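Villen Technical Institute
Robot Service and Setup – Handout 4
Setting up and looking after the two-person table cell
Revised March 9, 2018

Read this before your practical. The cell has one humanoid on an overhead tether, one folding table and one human partner. Most faults students report in this cell come from the setup, so work through it in order and write each result on the check sheet.

1. Floor and space
Sweep the floor where the feet will go. Grit under a foot sole throws off the ankle readings. Keep the walking area clear and know where the fire extinguisher is kept. Cables on the floor should lie flat. Re-lay any cable with a kink in it, and do not let one run where a foot will come down.

2. Tether and cables
The tether carries the load if the robot loses its balance. It should be slack enough that it does not pull on the torso while the robot stands, and short enough that the knees cannot reach the floor. Check the hook, the strap and the stitching. The data and power lines hang with the tether and need their own slack, separate from it. Turn the head slowly by hand with the motors off and watch that nothing catches at the neck.

Strap life at Celard is 1,000 hours under load. Enter the hours in the log at the end of each session. Take the strap out of use at that figure even if it looks fine.

3. Standing check
Power up with the tether on. Bring the robot to standing, feet slightly apart, arms bent and forward. The partner stands at the opposite end of the table with a hand on the edge, ready to steady it. The table stays on its own legs for this check and is not lifted.

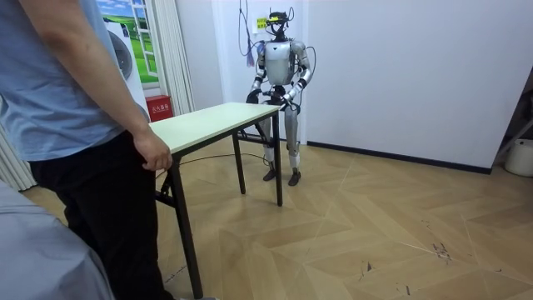 4. Hands
The Wurkora hand has small fasteners along the finger links. They work loose, and a loose one shows up first as a soft grip. Go over each finger with the small driver before the session. Turn until snug and stop there. The threads strip easily, and a stripped link means a new finger – part 415 in the stores list.

Wipe the fingers with a dry cloth. Do not use solvent on the pads.

Finger tendons are changed at 3,000 grip cycles. The counter is on the second page of the hand menu. Reset it only after a change, and initial the log.

5. Grip check with a flat panel
This check needs both hands of the robot and both hands of the partner.

a) Stand at the far side, facing the robot, and take hold of the two far corners.
b) Bring the robot's hands to the near edge, one toward each side, fingers forward on the top surface.
c) Read the left and right grip values. If they differ by more than the limit on your sheet, open the hands, back off and repeat once.
d) If they still differ, go back to section 4.

Keep your fingers on your own edge of the panel. Call "hold" before you let go.

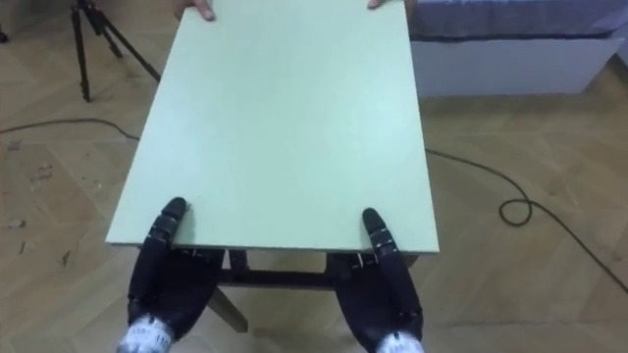
Grip check from the robot's side, with the partner at the far corners.

6. If it faults
Fault 161 is a wrist over-torque. Press stop, let the tether take the weight, and free the panel by hand before you clear the code. Clearing it first makes the wrist drive back to its last position. Look over both wrist covers for cracks before you restart.

Any other code: stop, write it down and see the Nair fault table at the back of the course binder.

7. Shutting down
Open both hands and step the robot back from the table. Take up the tether, then cut motor power. Coil the loose cable in wide loops and leave the connectors capped.

For next class
Bring your completed check sheet and the February log pages. Read the binder section on ankle calibration.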